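Brumthorpe Robotics Club
Progress report to the Benedetti Fund
Submitted by Italo Sanna, club leader
24/06/2025

Period covered

This report covers the second half of the club year. The first half was covered in the report we sent in the winter. The grant pays for the Skenero project, in which students build up a set of hand-guided demonstrations and use them to teach a small arm to pick up and place household objects.

Membership and sessions

We have 16 students enrolled, two more than at the last report. Both new members came over from the programming class and joined the software group. We held 14 sessions in the period. One was lost when the building closed for electrical work, and we did not make it up.

Gualtiero Ferri continues to run the hardware group. I look after the software group and the schedule.

Work completed

The hardware group finished the second hand-held gripper in April. The first one had a finger that worked loose after long use, so the mounting was redrawn and both units now have the same part. Students did the drawings and the assembly themselves, with Gualtiero checking the fit before anything was printed.

The software group wrote a short checking script that flags recordings where the gripper position is lost. Before this, students went through every recording by eye. We still look at the flagged ones by hand – the script is too strict with fast movements and rejects some good recordings.

Object tasks

The plan listed three object types: blocks, cups and soft or woven items. Status of each:

1. Blocks. Complete. The students recorded 49 usable demonstrations and the arm was trained on them. It places a single block well but has trouble when two blocks touch.

2. Cups. Recording is complete, training is not. The handles gave us more trouble than expected, and the group decided to approach all cups from the side away from the handle.

3. Woven rings. In progress. The students pick up a ring by its rim and hold it upright between the fingers, then set it down flat on the white table. We have a target of 40 demonstrations for this task and expect to reach it early next term.
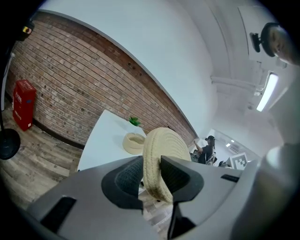

Spending

Spending is within the budget. The largest item was filament and fasteners for the grippers, followed by a replacement power supply for the arm. The money set aside for the trip to the Andilus student meet has not been used, as the entry date fell in exam week. We ask to carry it over to next year.

Next steps

Finish the ring recordings, train on the cup data, and loosen the checking script. Gualtiero will also write up the gripper assembly so that new members can follow it without help. The next report will include the training results for all three object types.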